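Search articles, topics, suppliers
December
By Clive Oakley

Purchasing a robot has become a routine matter for mid-sized manufacturers. Purchasing the information needed to train one remains unfamiliar, and few capital plans make proper room for it. At Stinovthorpe, the packaging group Crabtree began its current equipment round with a single line for hardware. By the second draft, that line had been divided in two, with demonstration work given its own heading.

The change followed a review of quotations from two suppliers, Fukska and Orow. Both priced their hand-held grippers clearly. Neither included the hours of the people who would hold them, the floor space required, or the storage of recordings. Crabtree's planners therefore adopted a simple rule: no device enters the budget without the labor to operate it. The present plan provides for 20 paired gripper sets and 172 operator days, with 33 of those days reserved for repeating sessions that fail inspection.

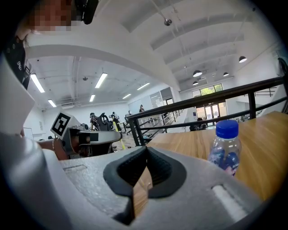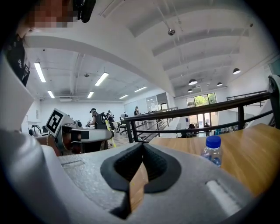
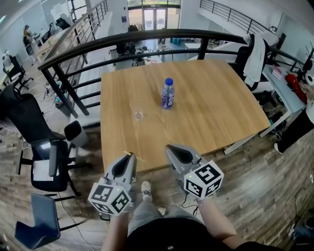

Hand-held grippers at the table, with a plastic bottle set out on the wood.

Furniture and household items account for very little of the total. The larger sums lie in staff time, spare finger pads, and the checking of recordings after each session. Crabtree allows 55 minutes of review for every hour of collected work – a ratio that its finance office first questioned and later accepted.

Leasing was considered at some length. A lease spreads the cost across the year and permits the return of units when a design is replaced. Against this, the group found that worn parts were charged to the customer under both proposals, and that early return carried a fee. The decision was to buy half of the sets outright and lease the remainder, with the split to be examined again before the next budget closes.

Buyers in a similar position are advised to request a separate price for markers, mounts, and cables, all of which are easily omitted from a first quotation. Delivery dates should be tied to the arrival of trained operators. Crabtree's first order was placed ahead of its hiring, and the agreement with the supplier allowed no change to the schedule. The second order will be released in stages, beginning with four sets.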